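Hand-held gripper: flat block fingers or soft curved ones for tableware?

Posted in Grippers & End Effectors

Manju Dubey
Joined in July, 8 posts

Hi all, hoping someone who has been through this can save me a bit of money and a lot of swearing. I've got a hand-held gripper, the kind with a camera looking down between the fingers, and I'm using it to record table-setting tasks. Bowls, spoons, trays, chopsticks, plates, that sort of thing. Later on the same finger style goes on an arm, so whatever I pick now I'm pretty much stuck with unless I want to record everything over again.

At the moment I've got the flat block fingers on. They're rigid, black, rectangular, and big. I like them for a lot of jobs. Spoon handles are fine, the rim of a tray is fine, and I can pinch the side of a bowl without the thing rotating on me as long as I go in square.

Chopsticks are another story. If one is lying flat on a hard surface I have to get the finger tips right down to it, and half the time one tip touches first and pushes the stick away. In the tray it's worse because the rim gets in the way of the finger body before the tip is anywhere near the bottom. I end up coming in on an angle, and then the camera view is mostly finger.

Photo from my bench so you can see the sort of clearance I'm working with.

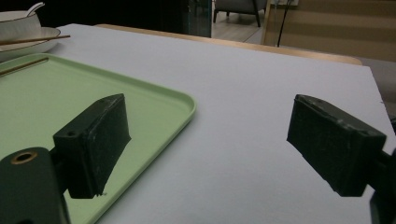 Block fingers open over the tray and the white board. One of the chopsticks is up in the corner of the tray.

The other option I'm looking at is the Drelta soft set, the ones that curl around an object when you squeeze. A mate has used them for fruit and loves them (I've no idea if he's ever tried to pick up anything thinner than a banana). There's also a narrow rigid tip from Ollside that looks more like a pair of tweezers, but I'm worried it'll be hopeless on bowls.

So:

Has anyone compared flat blocks with soft fingers on thin stuff, and did the soft ones do any better on a stick lying flat?

Is it worth sticking a rubber skin on the blocks first, before I buy anything?

And does the finger size bother you in the camera view, or do you just get used to it? I can't decide if I'm being fussy.

I'd rather not swap fingers between tasks if I can help it. Happy to hear from anyone using a different gripper too, as long as it's a parallel one.

Kusum Dwivedi
Joined in July, 77 posts

I went through nearly the same thing over winter, so I'll tell you what I did, and you can ignore whichever bits don't fit your setup.

Short version, try the rubber first. It's cheap and you can peel it off again.

Longer version. I had block fingers much like yours, plus the Drelta soft set, plus a pair of narrow tips I printed myself. I ran each set through 13 goes at picking up a single chopstick from a bare board, then the same again from inside a shallow tray. I wasn't very scientific about it, I just put the stick back down wherever it felt natural and went again. Bare blocks got 8 off the board. Soft fingers got 2, and one of those was a bit of a fluke. They want to wrap around something, and a chopstick doesn't give them anything to wrap. The tips splay out on the table and the stick slides underneath. For a bowl they're lovely, though. I'd use them all day if bowls were the whole job.

I didn't write down a proper number for the printed narrow tips, because one snapped partway through and I got cranky and went to lunch. They felt the best of the lot on the stick. On a bowl they were awful - it would swing like a gate if I grabbed it anywhere near the end of the tip.

What I settled on was the blocks with a thin silicone skin, with the bottom few millimetres of each inside face filed back to a chamfer so there's an actual edge at the bottom. I filed a spare pair, not the originals! That little edge made more difference than the silicone did. You still get the flat face for bowls and trays, and the stick gets caught by the edge before it rolls off.

Couple of things I'd watch:

Check that both tips reach the table at the same time. Close the gripper on a bit of card standing on edge and look at it from the side. Mine had one finger sitting a hair lower and I'd been blaming my wrist for weeks. A washer behind the bracket sorted it.

If you add a skin, redo your zero width before you record anything. I forgot, and all my closed positions were out by the thickness of the silicone. Had to bin an afternoon of recordings.

For the tray, come in with the fingers lined up along the stick's short direction and start from the end that's furthest from the rim. If a stick is lying right in a corner, I grab the end that pokes up and don't even try for the middle.

On the camera view, yes, it bothered me too. I tilted the camera mount back one notch and got a bit more of the table behind the tips. You do lose some of the gap, so have a play before you commit. If the arm's mount can't match it, leave it alone, because having the two views differ is a bigger headache than chunky fingers.

Gultham
Joined in July, 13 posts

never had any luck with soft fingers on cutlery either. fine on mugs

we use the Badawi arm and just changed over to thicker chopsticks lol. worked for us but I guess you may need the normal ones

also matte tape on the inside faces is ok if you can't get silicone, change it when it goes shiny

Manju Dubey

Oh this is great, thank you both. Kusum, I did the card test and mine is off as well, the left one hits first. I'd never have thought to look. I've got a spare set of blocks in the drawer so I'll have a go at the chamfer before I spend anything on the Drelta ones.

Gultham, I do need the thin ones unfortunately, but I've got matte tape here so that's going on tonight.

One more if you're still reading - how steep did you file it? I was going to start at 45 degrees and see how I go.

Kusum Dwivedi

Shallower than that, I'd say. I started at 45 too and the stick tended to ride up the slope and pop out. I haven't measured the pair I use now, but it's closer to a flat face with the corner leaned back a bit. Take off less than you think and test between passes. And do both fingers in the vice together so they come out matching.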